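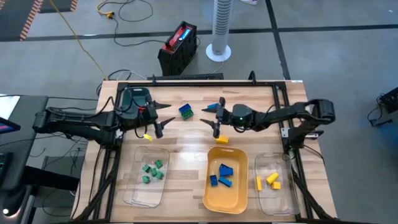 **Unit 6: Tolerances and fits in molded plastic parts**

Read before Saturday's section. Bring the Linard worksheet.

## 6.1 Nominal size and deviation

A drawing gives a nominal dimension and a permitted deviation on each side. The part is accepted if the measured value falls inside the band. For a mating pair, the designer chooses two bands, one for each part, and the relation between them defines the fit:

- clearance: the inner part is always smaller
- interference: the inner part is always larger
- transition: either case may occur

## 6.2 Sampling

Lot size in the Dasura problem set is 1607 parts, of which 200 are measured. Parts must be drawn from the whole lot. Taking them all from the top layer of a bin measures only the last shots of the run. 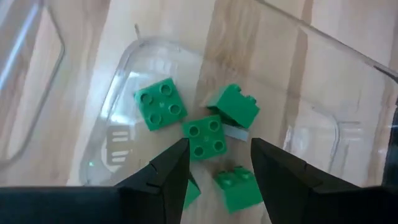
Sampled parts are held at room temperature before measurement, as plastics expand far more than steel per degree. Keep each cavity's parts apart and label the container, on the side if the base will be viewed from above. A clear container, like the one with the five green blocks, lets the parts be checked by eye without handling. Record cavity number and shot number.

## 6.3 Interference in thin walls

Rigid parts with interference need a press. Thin-walled parts deflect, so a small interference gives a usable grip by hand.

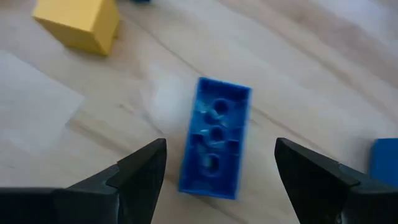 Grip force depends on wall stiffness, overlap and friction. Stiffness can be raised without a thick section by using ribs or tubes. The underside of the blue brick has both a raised outer wall and a column of three round tubes inside it. Thick sections cool slowly and leave sink marks; see the Drenditis table for wall limits.

## Problems

1. Of 696 parts, 540 fall inside the band. State the yield as a percentage.
2. Repeat problem 1 with the Su correction for gauge error.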